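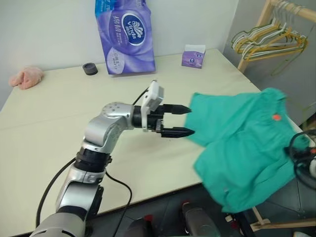
Vol. 56, p. 152

Journal > Back issues > Travel Writing > Article

We use cookies to remember your reading preferences. Accept | Manage settings

Figure 2. Green cloth on a cream-coloured table.

4. Meals, distances and the unreliable walker

I should own up that I came to Ynyr Sayce's Henare books for the walking and stayed for the food. He is hopeless on distance (lovely, but hopeless!). The track from Seltham to the Henare crossing is 56 miles in the first book and 100 in the second, and in neither does he mention measuring it. I spent most of a September trying to get his stages to agree with each other, with a ruler and a very patient map librarian, and I'd say I won perhaps a third of the arguments.

The meals are another matter. Sayce eats constantly, and he writes down what he ate and who cooked it, and that gives us a second itinerary running underneath the official one. When he says he reached the hut at dusk but is eating someone's breakfast mutton in the next paragraph, I trust the mutton. My working rule for this section has been to date each stage by its meals first and go back to the stated times only where the meals run out.

Roswitha Rothe has argued the opposite, and I want to be fair to her because her essay is the reason I started on this at all. For Rothe, the food passages are set pieces, added at the desk years later to please a publisher who wanted colour. She points to the dinner at Seltham, which does read like a party piece, with its four courses and its toasts and the publican's brother falling off the verandah. Fair enough. I've read that chapter aloud to undergraduates and it always gets a laugh in the same spot, and I do start to wonder about a story that well oiled.

But most of the meals aren't like that. They're tea and cold potatoes. On the long stage above the river he records potatoes on three nights running and complains about the salt each time, and I can't see what publisher would ask for it. I think Rothe has taken the Seltham dinner as typical when it's the odd one out, and once you set it aside the rest look a lot more like notes made on the road, tired and a bit grumpy.

There is one snag I haven't sorted. The revised edition runs to 800 pages and shifts two of the potato nights to the far side of the crossing, with no note to say why. It could be a printer's muddle, or Sayce tidying up a stage he'd come to dislike. I've kept to the order of the first edition throughout and marked the two nights with an asterisk in the appendix, and I come back to them in Section 5 when I get to the weather.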